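Miment: Episode Recap Writers and Continuity Editor

Posted February 24, 2018

Miment publishes recaps, episode guides and reference pages for scripted television, mainly supernatural, horror and mystery series. We are hiring freelance recap writers for four returning shows and one part-time continuity editor. All positions are remote. Applicants must be able to work in US Eastern time on the night an episode airs.

Recap writer

Each writer is assigned one series for a full season. The assignment covers one recap per episode, one short preview per episode and a season summary at the end. A recap runs to 129 lines or fewer in our template, including the cast list and the air details. The preview is two paragraphs and may use only material the network has released to the public.

The first version of a recap is due 4 hours after the East Coast broadcast ends. The corrected version is due by noon Eastern the next day. Screeners are supplied for some series but not all, and writers should assume they will be working from the live broadcast.

Recaps are written in the present tense and follow the order of the episode. Plot events come first. Opinion is allowed, but it goes in its own section after the plot and must refer to specific scenes. Predictions go in the comments or in the preview, never in the recap.

Continuity editor

The continuity editor maintains the reference pages for Relorgate, our database of characters, objects, curses, family lines and in-story dates. It currently holds entries for 143 series. The editor checks each new recap against the existing entries, flags contradictions and decides whether a contradiction belongs to the show or to our writer. Both kinds are logged, in separate fields. 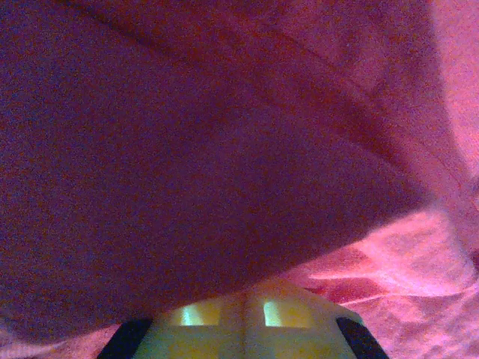

The editor also handles retroactive changes. When a later episode alters something established earlier — a death reversed, a parent reassigned, a prophecy reread — the old entry is kept and marked as superseded, with the episode number of the change. Entries are not rewritten to match the newer version. Candidates who have maintained a fan wiki will find the work familiar, although our sourcing rules are stricter. Interviews with cast or producers do not count as a source for in-story facts.

Requirements, both positions

Two writing samples on scripted television, published or unpublished. At least one must cover a single episode.
Legal access to US broadcast and cable channels.
Working knowledge of at least one long-running genre series, including its weaker seasons.
Ability to take line edits and return copy the same day.

Pay

Recap writers receive a flat fee per episode, paid monthly. The season summary is paid as one additional episode. The continuity editor is paid by the hour. Rates are sent to applicants who pass the first reading of samples. We do not pay by page views.

How to apply

Use the form on the Jobs page. Choose "Recap" or "Continuity" in the first field and paste your samples as plain text. Attachments are not opened. State which series you would prefer and which you would decline. The form cuts off at 4000 characters per sample, so choose an excerpt if your piece is longer.

Recap applicants who pass the first reading will be asked to complete one paid trial recap. Continuity applicants will receive a set of entries containing known errors and will be asked to return a corrected log.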